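餐具分格收纳整理小记

发布于2024年8月 分类:居家与器物

本人自今年起陆续整理家中及工作间的日用器物,并将过程逐项记录于本站。上一篇谈的是干货的存放,本篇谈餐具,重点为不锈钢分格盘的使用。部分读者曾来信询问白色轻便餐具应如何归置,现一并答复。
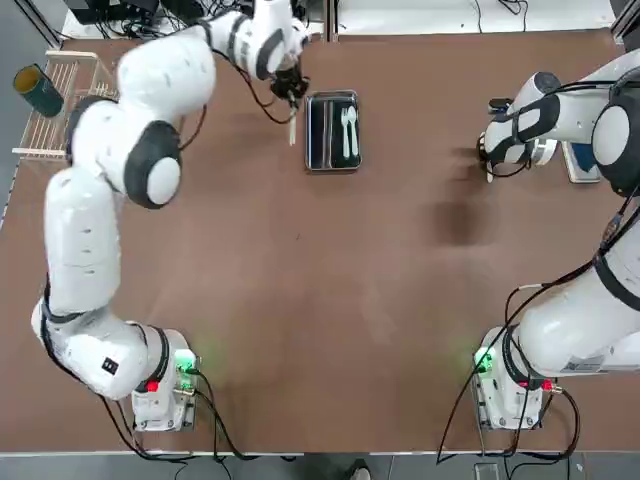
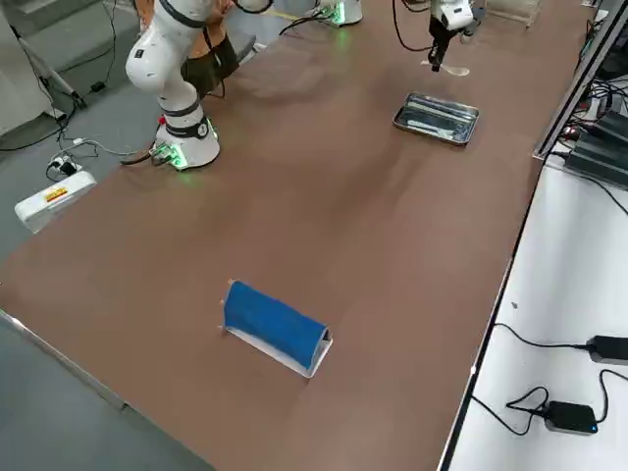
棕色桌面与不锈钢长方盘,盘内为白色或浅色的细长物件。

餐具收纳的首要问题是分类。本人过去习惯将筷、叉、匙混放于同一抽屉,取用时须反复翻找,清洁亦不彻底。今年二月,Lok-yiu Kwok女士来访,见抽屉内状况,建议改用带分格的浅盘,并将其在Gorkent购得的一只借予本人试用。试用期满后,本人自行添置同类浅盘3只,一只放于厨房,一只放于餐边柜,另一只留在工作间备用。

关于材质,本人比较过竹制、塑料与不锈钢三种。竹盘观感温润,惟Drandthorpe一带夏季潮湿,盘底接缝处易生霉点,须经常晾晒。塑料盘轻便价廉,使用日久则表面发毛,油渍不易洗净。不锈钢盘清洗最为简便,以温水及中性洗涤剂擦拭即可,其不足之处在于放置餐具时声响较大。如家中有幼儿午睡,可在格内垫一层薄布,薄布应与餐具同时换洗。

关于尺寸,选购前务必测量抽屉内径。本人的抽屉内宽为460毫米,进深则不及预期,初次购买时未将滑轨所占空间计算在内,盘体无法放平,只得退换。退换手续由Chiu杂货行办理,店方态度周到,谨此致谢。

关于摆放,现行做法如下。
同类餐具归于同一格,柄端朝向使用者,叉齿与匙面朝外。
长筷单独成格,不与叉匙混放。
每格所放餐具以平铺一层为限,不作叠放。
至少保留一格不作固定用途,供临时周转。

末一项系试用数周后补入。起初各格均已排满,凡有客人来访,临时取出的公筷、公匙便无处安放,往往搁于台面,事后遗漏未收。保留空格之后,此类情形明显减少。

数量亦应有所节制。整理之前,家中各类餐具来源庞杂,有外卖附赠者,有聚会剩余者,亦有早年购置而从未拆封者。经逐件检视,凡变形、开裂或表面发黄者一律淘汰,其余按日常用餐人数配置,每类留6件,已足敷使用。未拆封者转赠Jindby社区厨房,对方表示可用于每月的共膳活动。

关于清洁周期,本人目前为每周倒空一次,擦拭盘底及四角,待完全干透后再行放回。盘体卷边处容易积存水渍,宜以干布沿边擦拭一周。如出现水垢,可用稀释白醋浸润片刻再行冲洗,不宜使用钢丝球,以免留下划痕。

费用方面,本次添置浅盘及垫布,合计支出800余元,较原定预算略高,主要因首次选购尺寸有误,另付往返运费所致。如读者拟作类似安排,建议先购一只试用,确认合适后再行添购。

擦拭用布的挑选与折叠收纳,内容较多,拟另文记述。有关意见可于文末留言,本人将择要回复。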